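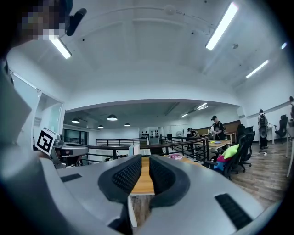 How to oil a light wooden desktop

This guide covers refinishing a solid or veneered wooden desktop with a penetrating oil. It applies to pale timbers such as beech, ash, birch and maple, and to bamboo boards sold as desktops. It does not apply to melamine, laminate or any surface with an intact factory lacquer, which oil cannot enter.

Allow two evenings for the work and a further week before the desk goes back into full use.

Checking the existing finish

Put a few drops of water on an area near the back edge and leave them for ten minutes. If the water darkens the wood, the surface is bare or the old oil has worn out, and you can go straight to cleaning. If the drops stay on top as beads, there is still a working finish. Rub a hidden spot with a cloth dampened with white spirit. An oiled or waxed top will usually leave a yellowish mark on the cloth. A lacquered top will leave nothing and will need sanding to bare timber first, starting at 120 grit.

On veneer, look at the end of the board to see how thick the top layer is. Anything under 1 mm should be sanded by hand only, with nothing coarser than 180 grit.

Materials

Hardwax oil, clear or white-tinted, 250 ml
Abrasive sheets in 120, 180 and 240 grit
Cork sanding block
White spirit
Lint-free cotton cloths, at least six
White nylon pad
Vacuum cleaner with brush head
Nitrile gloves
Metal container with a lid, for used cloths

The quantities above were worked out for the desktop used when preparing this guide, a Plimura board measuring 1,285 mm by 640 mm. The area is 0.82 square metres per face. Two coats on both faces and all edges used 94 ml of oil. Bamboo takes up less. A Moso board of the same size needed a second coat only on the edges.

Choosing a tint

Clear oil will make pale timber look as it does when wet. On beech this brings out a pink tone, and on ash a straw colour. White-tinted oil contains a small amount of pigment and keeps the dry appearance better. Test both on the underside, let them stand overnight and compare them in daylight. The Horport white tint is weaker than most and can be used for both coats. With stronger tints, use the pigmented oil for the first coat and clear oil for the second, or the grain will start to look chalky.

Do not mix brands between coats unless both data sheets permit it.

Step 1. Remove the top from its frame

Note which screws came from which holes. Desktops on metal frames often have slotted holes along the short sides so that the board can move across its width. These screws should go back in the middle of the slot and should not be overtightened. If the top cannot be removed, mask the frame and any edge supports with low-tack tape, and expect to oil the underside lying down.

Step 2. Clean

Wipe the board with white spirit on a cotton cloth, turning the cloth often. Pay attention to the front edge, where skin grease collects. Leave for 30 minutes. Do not use washing-up liquid or furniture polish. Silicone from polish causes small round craters in the oil film, and the only cure is to sand again.

Step 3. Sand

Work along the grain with the block held flat. Start at 180 grit if the surface is sound, or 120 if there are scratches you can feel with a fingernail. Finish at 240. Going finer closes the surface and reduces the amount of oil it will accept.

Keep the block off the last centimetre at each corner until the final pass. Corners wear through quickly, on veneer especially. Break the sharp top edge with two light strokes of 240 grit at 45 degrees. Oil does not hold on a sharp edge.

Vacuum the face, the edges and any screw holes. Then wipe once with a dry cloth.

Step 4. Raise the grain

This step is optional on bamboo and recommended on ash and beech. Dampen a cloth with clean water, wipe the whole face evenly and leave it to dry for two hours. The surface will feel rough. Take the roughness off with one light pass of worn 240 grit paper and vacuum again.

Step 5. First coat

The room should be between 15 and 25 degrees and well aired. Stir the oil thoroughly from the bottom of the tin. Shaking introduces bubbles.

Start with the underside. Pour a small pool, no larger than a jar lid, and spread it with the nylon pad, first across the grain and then along it. Continue until the surface is evenly damp. After 10 minutes, wipe off everything that has not soaked in, using a dry cotton cloth. Do the edges next. End grain will need a second helping after five minutes.

Turn the board on to clean battens and repeat on the top face. The battens will leave faint lines on the underside, which can be rubbed out with the pad while the oil is fresh.

Look along the surface towards a window or lamp. Glossy patches are excess oil and must be wiped off now. Once set, they stay tacky for days.

Step 6. Second coat

Wait 12 hours, or longer if the data sheet says so. Rub the face lightly with a dry nylon pad and vacuum. Apply the second coat as before, using half as much oil. Wipe off after 10 minutes. Buff with a fresh cloth until it no longer drags.

Treat both faces the same number of times. A board oiled on one side only takes up moisture unevenly and may cup.

Disposing of cloths

Cloths soaked in drying oil can heat up and catch fire without a flame nearby. Put them in the metal container, cover them with water and close the lid. Alternatively, lay them out singly outdoors on a non-combustible surface until stiff. Never leave them folded or in a bin bag.

Curing

The top can be refitted after 24 hours. Keep it free of liquids, desk mats and rubber feet for seven days. Rubber feet on monitor stands and lamps can leave permanent marks in oil that has not fully hardened. Place felt pads under them if they must go back sooner.

Common faults

Sticky after 48 hours: too much oil left on the surface. Rub with a pad barely moistened with white spirit, wipe dry and leave for a day.

Dull patches: uneven absorption. Apply a thin coat to the whole face, as a local repair will show.

White rings from cups: moisture under the film. Leave for two days. If the ring is still visible, rub with 240 grit along the grain and re-oil.

Craters or fish eyes: silicone contamination. Sand back to bare wood, clean twice with white spirit and start again.

Upkeep

Wipe with a well-wrung cloth and dry at once. A top in daily use needs one thin coat a year, applied after cleaning and a light rub with the pad. The front edge and the area under the forearms may need it every 6 months. Repeat the water test if unsure.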